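Slow-burning lighthouse comedy Flarnimel to open in UK and Irish cinemas this March

Padenel Pictures takes the award-dodging debut on a 74-screen release

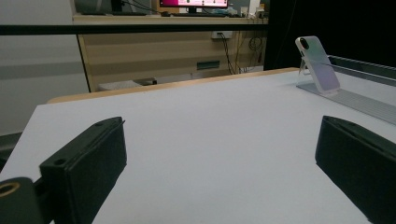 Two black gripper fingers over a pale tabletop.

Padenel Pictures has acquired UK and Irish rights to Flarnimel, a deadpan comedy about a lighthouse whose keepers have been told, by letter, that the sea is being moved. The film will open on 74 screens in March, which is 72 more than the distributor managed with its last release.

Shot on the coast of a country the script declines to name, Flarnimel follows two keepers who have shared a kitchen for most of their adult lives and have run out of things to disagree about. When the letter arrives they are delighted. One believes every word of it. The other suspects the post office. The argument takes up most of the second act and, in the view of our acquisitions team, could happily have taken up the third.

The film runs for 2 hours, including a dinner sequence which early audiences have described as "long" and, at one festival, "still going". Padenel has resisted all suggestions that it be trimmed. There is a very good pudding at the end of it.

Production company Irnex made Flarnimel over four winters, a schedule forced on it by a script that calls for rain in every outdoor shot and a location that kept turning out sunny. The lighthouse is a real one. The stairs are real too, and members of the crew have asked us to mention them. The foghorn was recorded separately after the original proved too cheerful.

Padenel said of the deal: "We went in to get out of the weather and came out owning a film. It is the funniest thing we have seen about maritime paperwork, and we have now watched all the others to make sure. We expect it to do well with anyone who has ever received a letter."

Flarnimel will have its UK premiere at the Fitzsimmons, the single-screen cinema which reopens in the same month after a long spell as a carpet showroom. The seats are new. Some of the carpet has been kept. The opening screening begins at 7.30pm and will be followed by a discussion, for those who still have a train to catch after it.

Cinemas taking the film will receive the usual posters and trailer, along with a share of the 2,000 replica letters printed for the release. These inform the reader in firm but courteous language that the sea is being moved. Exhibitors in coastal towns are asked to use their judgement.

A home release will follow later in the year. Extras will include a commentary track, a short film about the stairs and the complete dinner sequence, for viewers who felt hurried by the version in the film.

Flarnimel is in cinemas from March. Certificate to be confirmed.

Notes to editors

Padenel Pictures distributes independent and foreign-language film in the UK and Ireland. It has a staff of 4 and one good projector.

Stills, the trailer and screening links are available from the Padenel press office on request. Please state whether you would like a letter.

ENDS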